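Foire aux questions : apprendre un geste au robot, à distance, depuis chez vous

Bienvenue dans l'atelier Clernesa ! On vous pose tout le temps les mêmes questions, et elles sont bonnes, alors les voici réunies.

Faut-il savoir programmer ?
Pas du tout ! Vous enfilez le casque, vous prenez les deux manettes et vous faites le geste. Le bras gauche suit votre main gauche, le droit suit la droite, et tout est enregistré. Luminița Ciobanu, qui n'avait jamais touché une manette, a fini sa première série avant midi.

Pourquoi commencer en simulation ?
Parce qu'on peut y rater tranquillement : un verre renversé, on relance et il est debout. Nos cuisines virtuelles s'appellent Lục et Jirkilen (la seconde est plus encombrée, gardez-la pour plus tard).
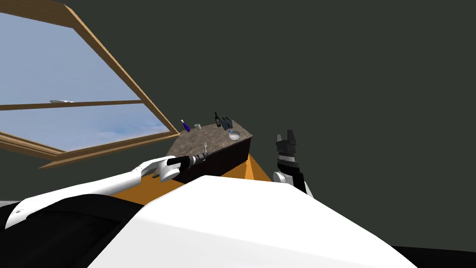
Cuisine simulée : pince gauche près du verre à pied, au bord du plan de travail.

Combien de démonstrations faut-il ?
Pour une tâche simple, comme saisir un verre, nous en demandons 16. Pour une tâche à deux mains, comptez presque une heure, pauses comprises. Variez un peu vos trajectoires, le modèle adore ça !

Je tremble, est-ce grave ?
Non. Un filtre adoucit les petits à-coups. En revanche, évitez de vous arrêter longtemps au milieu d'un geste : le robot apprendrait aussi l'hésitation. Si vous êtes perdu, appuyez sur le bouton d'annulation et recommencez.

Puis-je changer de point de vue ?
Oui, à tout moment, avec le stick droit. La vue de la tête sert à s'orienter, la vue du poignet à placer les doigts. Ouvrez la pince bien avant d'arriver sur l'objet, surtout quand il a des voisins.

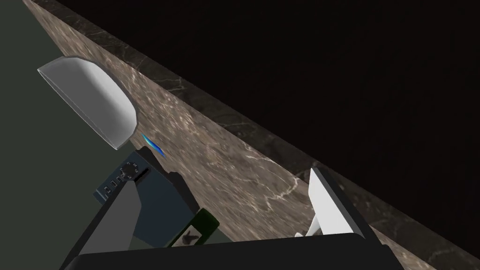 Nga Bùi nous écrit que, pour elle, le déclic est venu le jour où elle a ralenti : elle descendait toujours trop vite sur l'objet, et depuis qu'elle marque un léger temps d'approche, elle ne jette plus que 3 essais par série. Merci Nga, on a ajouté le conseil au guide de démarrage !

Que deviennent mes essais ratés ?
Vous les marquez d'un clic et ils partent dans un dossier à part. Ne les supprimez pas, Rakiya Nwosu s'en sert pour tester le détecteur d'échecs.

Et le vrai robot ?
On y passe après six séances validées. Les commandes sont les mêmes, la sensation un peu plus lourde, et c'est un vrai bonheur ! Les inscriptions rouvrent en octobre, écrivez à Solange Aubert depuis la page Contact.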